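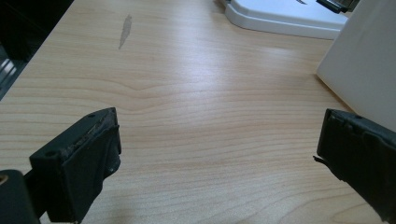 12th April, finger pads and the Bilico handling rules

I compared the Bilico rules, version 3, with what we do on the bench. The rule on pads says: change the pad when the edge lifts, also if it still grips. By this rule our fingers do not pass. On one there is a torn flap turning to the inside, and the top edge of the other is frayed. I have written both in the wear log as "replace before next set".

Rule 5 is about the bin task. Lid off and flat on the table, latches free, both grippers in view of the head camera before any piece goes in. One hand works, the other keeps its jaws open and stays out of the bin.

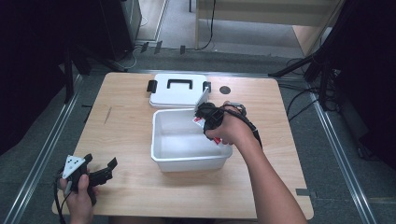

I would like to add a line about cables. Each cable should go back along the forearm, with no loop near the jaws. The Mestix sheet from March has such a line and ours does not. I also don't agree with the Mestix limit of 68 cycles per pad. We had lifted edges at 57, so a fixed number is not enough and we must look at the rim each time. 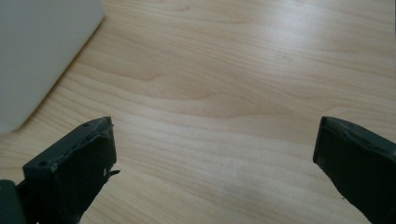 Fingers open over bare table, rough lip on the left one.

To do: ask Skesora if the thicker pad fits the same holes. Send my comments on rule 5 to Bilico.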